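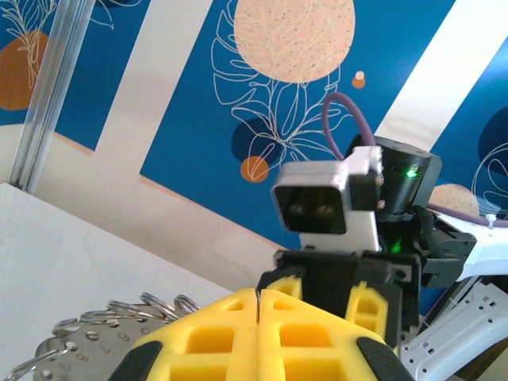
Section 4 - Start of shift, Tollero two-arm bench

For bench staff at Dorndale. Replaces the April sheet. Hand sorting of key rings and tags stays on the back bench until Verna says otherwise.

1. Sign in at the panel. Your own name, not the last persons.
2. Clear the tabletop of cups, phones, paper. Loose tags go back to the start side.
3. Look over the yellow finger pads, both arms. Torn foam or a missing tip - stop, swap the pair. Never just one pad.
4. Check purple cable runs free. No kinks, nothing hooked on a bracket.
5. Wipe lenses. Dry cloth only.
6. Hands out. Press Home. Wait for both arms to park.
7. Press Run.

CAUTION: Arms can move toward each other. Don't reach between them, even when they look stopped. Pause first, then reach.

Note - breaks. The bench doesn't set your pace any more. Pause it and go. Old target of 400 tags a shift per person is gone, new sheet counts the bench and not you.

Note - who does what. Sorters now load, check and clear jams. Pad changes need the half-hour training, see Ratree Thongdee. Nobody signed off yet? Dont change pads, call her.

8. Jam: Pause, lift rings out by hand, log it, Home, Run. Three jams in an hour, call Declan Hennessy, ext. 172.

Search this manual Go
0 comments 2 shares
Contact Dorndale Bench Support | © Tollero | Back to top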